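Chamado 2,967 - Célula de simulação Flikamen, ambiente de cozinha
Estado: em observação
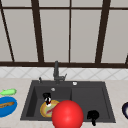 Vista do ambiente simulado com a cuba dupla, anexada à abertura do chamado.

Solicitante: Joelle Saliba, laboratório de Toledo
Responsável: Meenakshi Varghese, suporte Akier
Componente: controlador Ballo, versão 7

Descrição do problema
Ao iniciar a tarefa de retirada do prato amarelo da cuba esquerda, o controlador interrompe a aproximação e registra erro de colisão. A bola vermelha, que se sobrepõe ao prato na vista anexada, não consta da lista de objetos da tarefa.

Verificações efetuadas
09h40 - Reinício da célula com a configuração padrão. O erro repetiu-se.
10h15 - Conferência do arquivo de inicialização. Foram encontradas 2 entradas de objetos herdadas de uma tarefa anterior, uma delas correspondente à bola.
11h05 - Verificação da malha de colisão da divisória entre as cubas. Sem divergências.

Medida adotada
As entradas herdadas foram removidas e o cache de objetos foi limpo. Solicita-se à equipe de Toledo que execute novamente a tarefa e anexe o registro completo do controlador - inclusive as mensagens de aviso.

Pendências
A torneira permanece cadastrada como obstáculo fixo. Qualquer alteração desse parâmetro deverá ser solicitada em chamado próprio.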